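Tuesday. Open day, prep and running notes

Bench set up by 9. Green cloth hung behind the table, UMI letters fixed to it near the top. Pimard had asked for something visitors could follow without a talk, so we went with the toiletries job: tube and bottle into the zip case, case left open on its side.

Two groups through. Flokier in the morning, Trultberg after lunch. Each group got a 40 minute slot: short intro, one of us showing the hand-held gripper, then visitors having a go.

Settings as per last week's practice run. Finger markers wiped down before each group. Recording started before the first grasp and left running between tries, to be cut later.

The tube is the awkward item. It has to be pinched on the body and kept at an angle on the way to the case. Squeeze too hard and it rolls in the fingers. Most visitors came in too flat and had to back off and try again.

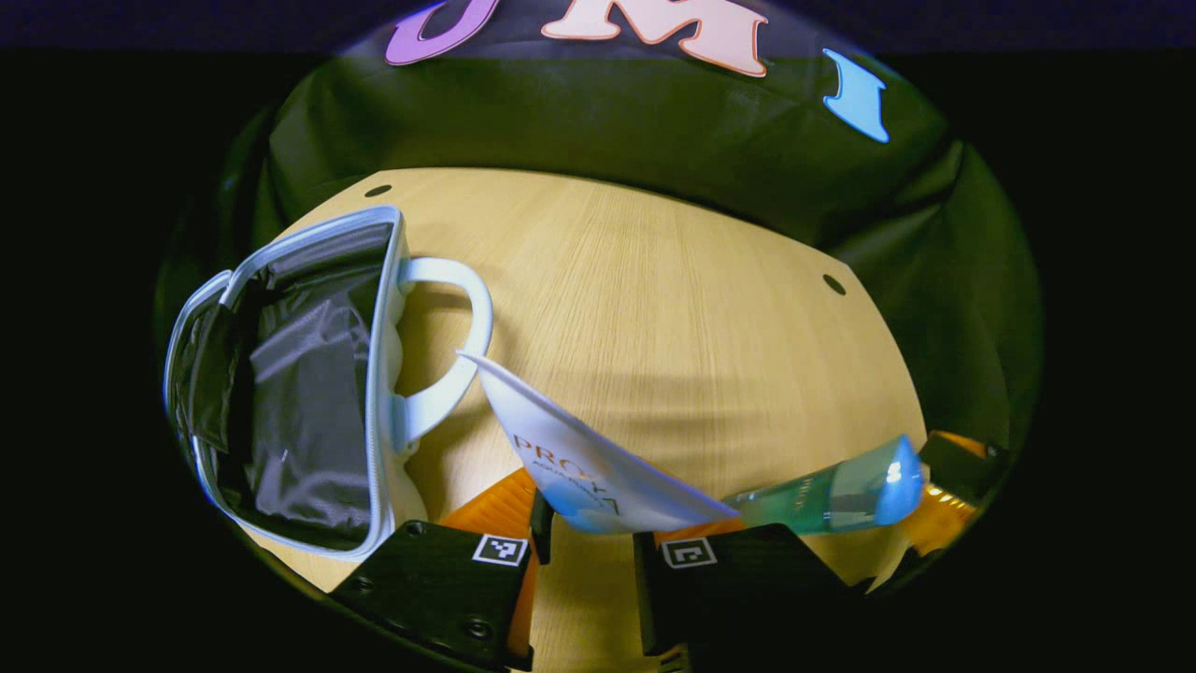
Results

Visitor tries: 40 over the day. Tube dropped on 5 of them, all in the Flokier slot, before we changed the intro to say "slow down at the case". Bottle gave no trouble.

In 3 tries the visitor's sleeve covered a marker and finger width was lost for part of the move. Those are flagged in the log. Don't use them for training until someone has looked at the gaps.

Questions that came up

Trultberg wanted to know if the case could be zipped by the same tool. Told them we haven't tried it. The zip pull is small and the case would need holding.

Flokier asked about left-handed use. Works the same, but the grip gets tiring sooner. Worth checking with the Khamphan handle when it arrives.

To do

Sleeve bands or a spare lab coat for next time.
Shorten the intro, it ran over in both slots.
Copy the day's recordings to the shared drive and check the clock offset first.
Reply to Trultberg about the zip.
Cloth stays up until Pimard has had a look at the bench.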